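December 14, 2022

Laundry and linens day, the big one. I've been putting it off ever since we moved the bed, and this morning I came downstairs in my socks, looked at the heap on the chair by the window, and thought, well, if I don't do it now I'll be doing it in January with the tree still up and pine needles in everything. So I made the coffee strong and pulled out the cedar chest and started.

It had snowed a little overnight, enough to make the whole back of the house bright. I love that light. It comes in low and gets under things. You see every bit of lint on the carpet, of course, and I saw plenty, but I told myself the vacuum could wait until the cloth was off the floor -- no sense doing it twice.

The chest came from Mother's house on Domside Road, number 1342, and it still has a smell to it when the lid goes up, something between pencils and old hymnals. I stood there with my head half inside it for longer than I'd like to admit. Everything in it was folded the way I fold when I'm in a hurry, meaning in half and in half again and then stuffed. The tablecloths were the worst. I took them all out and put them across the back of the sofa and the arms of the chairs and over the banister until the room looked like a rummage sale.

First went the sheets. I have given up on fitted sheets as a matter of principle. My sister has shown me her method more times than I can remember, with the corners tucked into one another, and it works beautifully when she does it, and when I do it I get a sort of dumpling. I rolled mine this year. Rolled them up tight, tied them with kitchen string, and stood them in the basket like loaves. I think I may like it better! At least I can tell the twin from the full now, as I used white string for one and the red and green bakery string for the other. (The bakery string is from Bañez, saved off the pastry boxes. I knew I was keeping it for something.)

Then the towels, and here I was strict. Anything with a hole I could put a finger through went into the rag bag, including the yellow ones I was so proud of when we were first married. I did keep back one hand towel from that set. It's thin as a handkerchief but it's good for covering dough.

Around eleven I stopped for toast and read the flyer from Skumard, where flannel is down to 50 cents off the yard, hardly worth the gas. I circled it anyway. I have a standing weakness for that store. I can go in for a spool of white thread and come home with enough corduroy to cover a davenport, and then it sits. The sewing closet is its own day's work and I did not open that door today. I walked right by it twice.

After lunch I got to the winter things, the heavy soft ones that go up to Tandidach with us and always come home smelling of the wood stove. We've had that week at the lake so many winters now that I could pack for it in my sleep, and still every year somebody is cold the first night and it's usually me. Last time I slept in my coat. The cabin has those thin bunk blankets that must have been bought by someone who never spent a night there, and the stove goes out by three in the morning no matter who swears they'll get up and feed it. So this year I mean to send up plenty and send it up clean. I found 4 good pieces that will do, and washed them all, and had the dryer going so long that the little window in the laundry room steamed up and ran.

They're a comfort to handle, I'll say that. There is something about a big soft armful of cloth on a snowy afternoon. I had the radio on low, a choir from somewhere, and I'd sing the alto line where I could find it and hum where I couldn't. I thought about Mother doing this same job at the dining room table, with all the leaves in, and how she'd hand me two corners and we'd walk toward each other and back again like a square dance. She'd snap it once to get the wrinkles out, and if I let go, which I did on purpose when I was small, she would laugh and make me start over. I hadn't thought about that in a long while. It's a two-person job, really, and I do it now with my chin.

The navy was last because it's the biggest bother. It takes up every inch you give it. I've had it so long I couldn't tell you anymore if it was sold to me as a knit or as a fleece, and the tag's gone, but I know I bought it off the remnant table for next to nothing, meaning to hem it and make a proper throw of it, and I never did hem it. It has gone to the lake raw-edged all these years and kept people perfectly warm. It shows every crumb and every hair. I've called it black more than once and been corrected, and I do have to get it near the window to see the blue. 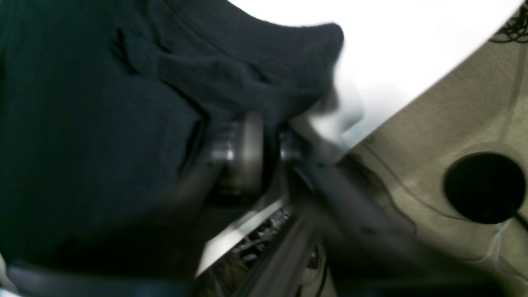
The big navy one, up near the light. Creases and all.

I did not iron it. You can't iron a thing like that, it goes flat and shiny and sulks. My plan is to lay it on top of the bag, not at the bottom, so it doesn't get mashed any further, and let it hang over the bunk rail the first evening while we get supper on. If I get ambitious before we leave I'll finally do that hem. There's navy thread in the tin, I'm nearly sure, left from the school skirts. A plain running stitch would do. I wouldn't even get out the machine, I'd sit with it over my knees in the evening and be warm the whole time I was working, and I can't think of another kind of mending you can say that about.

By four the light had gone gray and I put the lamps on and got the last of the tablecloths back in the chest, the Christmas one on top where I can reach it. I used fresh cedar blocks, the ones from the hardware store, and paid $1.14 for the pair out of the clearance bin, so I was pleased with myself there. The lid shuts all the way down now. It hasn't done that since before the summer company.

Supper was just soup and the end of the rye. My back is stiff and my hands are dry as paper from all that handling, so I have the good cream on them and am getting it all over this page, sorry to the page. The rag bag still has to go down to the basement and there's the lint on the carpet to see to, and I want to write a note to my sister about the rolled sheets before I lose my nerve. She'll have an opinion. Snow again tonight, they're saying. I left the porch light on.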